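Pondunberg Community Pottery Studio
Frequently Asked Questions

Do I need any experience?
No. Most people arrive having made one ashtray at summer camp, and a few of them still have it. The beginner course runs 5 evenings and assumes you know nothing, including which way the wheel turns.

What does it cost?
The beginner course is $200, with your first bag of clay and two glaze firings thrown in. Membership after that is $33 a month. Extra clay is sold by the bag at the front desk, and the price is written on the wall behind it in chalk, so it can go up quickly.

What should I wear?
Clothes you have given up on. Tie back long hair, take off your rings, and cut your nails if you plan to throw. We have aprons, but they've been through a lot and it shows.

How long until I can take my pots home?
Plan on three to four weeks. A pot has to dry, then go through the bisque firing, then be glazed, then be fired again. Emailing us will not speed up the drying. We have tested this with a large sample of emails.

Will my pot survive?
Probably. Thick bottoms and trapped air in a damp pot are the usual killers. If your piece blows up in the kiln and takes the neighbor's mug with it, we ask that you be gracious about it, and that you let the neighbor be less so.

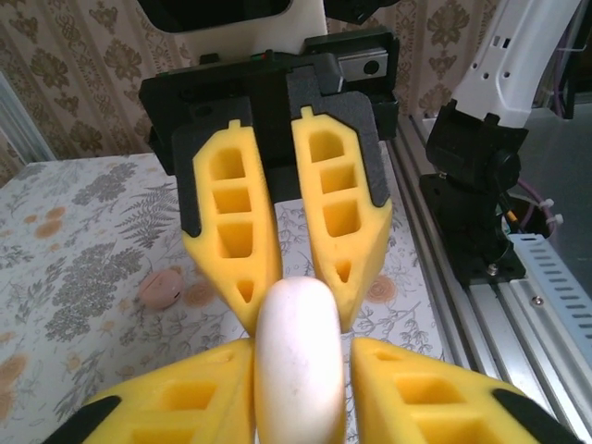
How do I pick up a piece without wrecking it?
Clay remembers every thumb. Before firing, use both hands, keep your fingers flat, and spread the pressure over as much of the wall as you can. Never lift by the rim or by a handle, however proud you are of the handle. Tall, narrow shapes are held from both sides, low down, the way the yellow foam fingers have hold of that upright white piece, with the rounded top left clear. If a pot feels soft, leave it on its board and carry the board. Rosario Fiore teaches this in the first class and again in the second, usually to the same people.

Can I use my own glazes?
Only if they are rated for our firing temperature and you show Rosario the label first. Glaze that runs onto a kiln shelf belongs to you, and so does the shelf.

Is my mug safe for the dishwasher?
If you used the glazes on the left-hand rack, yes. The right-hand rack is for decorative work, and there is a sign saying so in letters four inches high.

Can I bring my kids?
Ages eight and up, with an adult who stays. The adult may not spend the session in the parking lot.

What happens to work I forget to collect?
We keep it for 60 days, then it goes in the May sale. Last year Ettore Lo Presti bought back his own teapot.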